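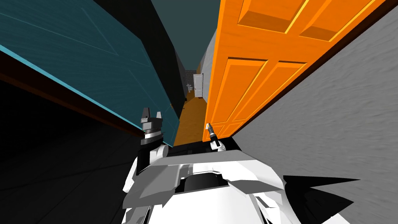 7 Oct 2023

Run 73 was where Kendero, our simulated house robot, decided to grip nothing with total confidence. The log said "grasp OK." Lemlem Ejigu read it out loud twice, in the voice people use for parking tickets.

I blamed the physics. Baltasar blamed me. We split the checking into 2 jobs, and I got the boring one.
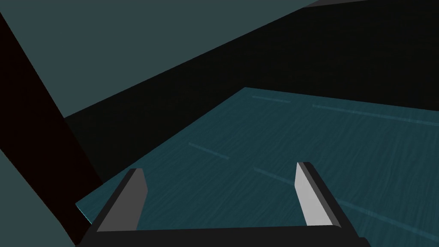

What the log was hiding

The success flag fired when the fingers were told to close, and it never asked whether they'd met anything on the way. I wrote that line in March and was proud of it – it was very short. Every cheerful report since then is now under suspicion, including the one I put on a slide.

So I went through the grasp code with a target set out on the orange counter. The ball was my pick, being round and having no handles to argue over.

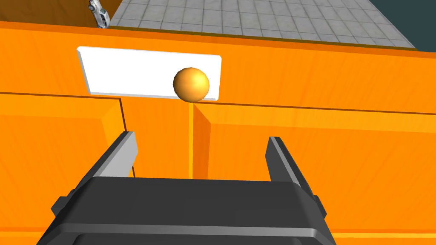 The fix is a width check: if the fingers close all the way, there's nothing in them, and the run stops. Lemlem also wants the arm to freeze after a failed grasp, which I had filed under "later." On real hardware, a robot that thinks it's holding a plate will go and put it away.

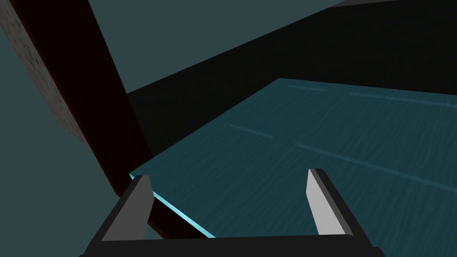
Would a force sensor have caught this?

Only if the code had bothered to read it. Kendero's fingers report contact already, and my flag ignored them too.

7 comments
2 shares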